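Bimanual handover: holding arm sags and "hunts" while someone pours into the cup

Forum > Software > Control and planning

torquewrench_tahsin
Posted 30 November 2021

Long post, sorry in advance. We're trying to get a decent "hold the cup while a person pours" behavior working and my right arm is driving me nuts. 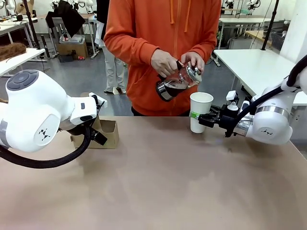 So the setup is two arms, position streaming from a policy that was trained on teleop demos, with a joint impedance layer underneath that I wrote (badly, maybe). The arm waits with a paper cup, a person pours, and then the arm is supposed to move off and set the cup down. The trouble is in the waiting part. As the cup gets heavier the arm sags a little, the policy sees the cup lower in the wrist view, and it nudges the target up. Then the impedance layer catches up and we overshoot, and the policy nudges it back down. It's a slow bob, maybe a centimeter at worst, but try pouring into a cup that's bobbing at you.

Things I've tried so far:
- raising stiffness on the shoulder and elbow joints. Less sag, but now it feels like a brick if you bump it, and I don't love that with a person's hands that close
- low-pass filter on the policy output. Bob gets slower and bigger (yay)
- retraining with more demos. We're at 1,411 episodes now and I can't see any difference between this and the run before

Policy runs on Colell, the inner loop runs on its own box. Latency from camera to target is 68 ms on a good day. Any ideas before I go collect even more data?

- Tahsin Hettiarachchi, Visunville

gravcomp_or_bust
Replying to torquewrench_tahsin

Do you update the payload in your gravity compensation during the pour? It sounds like you set it once at startup with an empty gripper and never touch it again. Coffee is basically water, so a cup of it is a real load at the end of a long arm. If the model thinks the hand is empty, the stiffness term has to carry all of the extra weight, and with a soft spring that means sag. That's just how springs are.

I'd estimate the load online from the joint torque residuals and feed it back slowly. Leave the policy alone for now.

mpc_marmot
Replying to gravcomp_or_bust

Going to disagree a bit. Yes, the payload is wrong, but that only explains the sag. The bob is a loop problem! You've got an outer loop (vision, slow, delayed) correcting the same error the inner loop is already dealing with, and neither one knows about the other. Fix the payload and you make the disturbance smaller, sure. The loop is still there waiting for the next thing, like somebody bumping the cup with the carafe.

What I'd do is add a hold state in the planner. Once the cup is in place and the person starts pouring, freeze the Cartesian target and ignore the policy's position output until the pour is done. We do this on our line in Grurnport and it's boring and it works.

torquewrench_tahsin
Replying to mpc_marmot

OK but how do you know when the pour is done? That was supposed to be the whole reason for the learned policy. I had a hand-written state machine for this back in March and it was horrible, I had thresholds for everything and they all broke when we changed cups.

@gravcomp_or_bust you're right, payload is set once at startup with nothing in the fingers. I feel a little dumb.

gravcomp_or_bust
Replying to torquewrench_tahsin

Everyone has shipped that one. And look, if you estimate the load you get your pour detector for free. Mass going up = pouring. Mass flat for a second or so = done. No threshold on the cup itself, only on the rate, so swapping cups shouldn't matter much.

lazy_quaternion

Seconding the freeze idea but I'd be careful with a hard freeze. People move. If the person's spout drifts over, a human holding a cup will follow it a little, and I'd bet your demos have that in them. Freeze everything and you lose it. Could you freeze only the vertical axis and let the policy keep x and y?

Also what's your action space? Absolute or relative to current pose? If it's relative to the *measured* pose, then the sag gets baked into every new target and you'd see exactly this kind of wandering.

torquewrench_tahsin
Replying to lazy_quaternion

Relative to measured. Ughhh. I changed that over the summer because the absolute version would jump at the start of an episode.

mpc_marmot
Replying to torquewrench_tahsin

There it is. Make it relative to the last *commanded* pose and ease in at the start so it doesn't jump. I still want the hold state though :)

dataset_goblin

Unpopular take, I guess, but I don't think you're done on the data side. How many of those 1,411 have the operator sitting still through a full pour? When we logged ours with Miah, most episodes were all reaching and placing and the waiting got trimmed out by the idle filter. The filter drops any stretch where the joints barely move, and that's the entire behavior you want! We turned it off, re-exported, and went from a jittery hold to a pretty calm one with no control changes at all.

gravcomp_or_bust
Replying to dataset_goblin

I believe you that it got calmer, but I don't love using a network to cover for a bad dynamics model. Put a heavier drink in there and you're back to collecting.

dataset_goblin
Replying to gravcomp_or_bust

Fair, but he can do both. Checking an export setting takes five minutes. Writing a load estimator that doesn't drift is a weekend, minimum.

torquewrench_tahsin

Update for anyone following along. I did these one at a time so I could tell what did what.

First, the idle filter. It was on. Of course it was on. Turning it off brought back a ton of waiting frames and the episodes got a lot longer (the longest is 1,971 steps now). Retrained overnight, and the bob is smaller but still there.

Second, switched to relative-to-commanded with a ramp over the first 40 steps. Huge difference! The wandering is gone. What's left is a plain sag that settles and stays put.

Third, a very crude load estimate, torque residuals on the two joints that matter most, filtered hard and only allowed to change slowly. It takes most of the sag out. It does get confused if somebody leans the pot on the rim, it thinks the cup gained a bunch of weight and pushes up. I've clamped it for now and I'm not proud of the clamp.

I haven't done the hold state. I tried lazy_quaternion's vertical-only version for an afternoon and couldn't feel a difference once the other stuff was in, so I pulled it back out.

mpc_marmot
Replying to torquewrench_tahsin

The pushing up when someone leans on it is why I keep going on about the hold state. You should be able to tell contact from liquid by how fast the force changes. Coffee doesn't arrive as a step. If the residual jumps, stop updating the estimate and go soft until it clears.

torquewrench_tahsin
Replying to mpc_marmot

OK that one I like. Trying it next, will post plots if it's not embarrassing.

lazy_quaternion

Post them even if it is. And can you log the raw residuals before the filter too? I want to see how noisy they are on your joints, ours are terrible near zero velocity and I've been blaming friction for months.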